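Folding Cell FAQ: Questions We Get From Shop Owners Before They Spend Money

Updated 15th February by Siu-fong Chu, Trelwood Laundry Buyers' Group

Should I be budgeting for a folding robot this year?

Probably not for production. If you have money set aside for trials and you can stand to lose it, fine. If the plan is to cut a shift in August and let the machine pick up the work, I would put the checkbook away.

What does a two-arm setup cost?

More than the number on the first page of the quote. The Hanach quote we reviewed for a member listed the arms and the mounting rail. The table, spare gripper fingers, installation and the support contract were all on a later page marked "optional." Ask any vendor for one total covering the first year, and ask what the support contract costs in year two.

Hajdu says their system does 100 garments an hour. Is that real?

Ask which garments. Ask if the same shirt went around again and again, who laid it out, and if the drops were counted. We asked all three and are still waiting on the last one. I don't put a rate in a budget until I've stood there with a watch.

How many pieces should a trial cover?

Ours was 371, pulled from normal intake with nothing taken out for being awkward. A vendor who wants to choose the clothes is running a demo. Charge them for your time.

Can I lease?

Yes, and read the exit terms first. One lease we saw had a return fee of $3,000 plus freight, and the customer also had to put the floor back the way it was.

How much space do I need?

Measure the table, then add the reach of both arms and room for a person to get at the piles. Sales drawings tend to leave the person out.

What does the work look like up close? 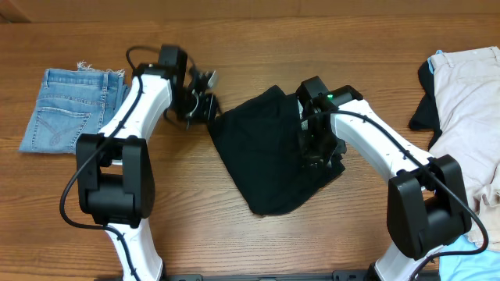
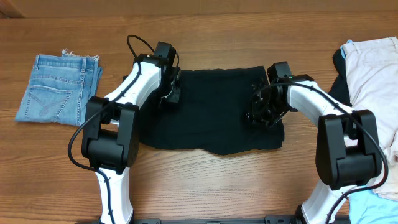
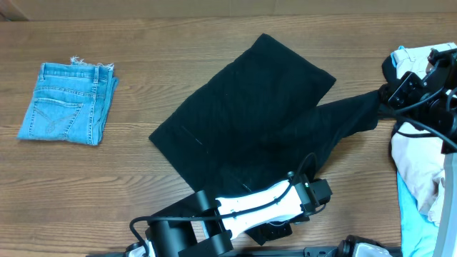 Black garment between the arms, other clothes at the sides.

Money for fixtures and table layout belongs in the plan from the start, and it is the line I see missing most often. Chun-yin Ng, who does our site surveys, treats the tabletop as a piece of equipment with its own budget, and I've come around to that. Look at where the other clothes sit. There is denim on the left and a pile down the right side, close in by the arm, so your working area is whatever is left in the middle. The cables loop outside the arm joints too, and they need clearance you won't find on a spec sheet that only gives arm reach. Then there is the denim itself, with frayed threads along one edge. I'd want to see plenty of pieces like that in the trial before I believed a figure based on plain tops.

Do I need 2 arms, or will one do?

For flat towels you may get by with a cheaper single-purpose folder, and you should price that first. For mixed clothing every vendor we talked to quoted two. That doubles the number of grippers you'll be buying parts for.

Who fixes it when it stops?

Get a name and a response time in writing. "Remote support" can mean a person on the phone telling your presser which bolt to loosen.

What about the Anon software package?

It's a subscription. Find out what the arms will still do if you quit paying. We got two different answers from the same sales office.

Will you recommend a vendor?

No. Send us the quote and we'll mark it up.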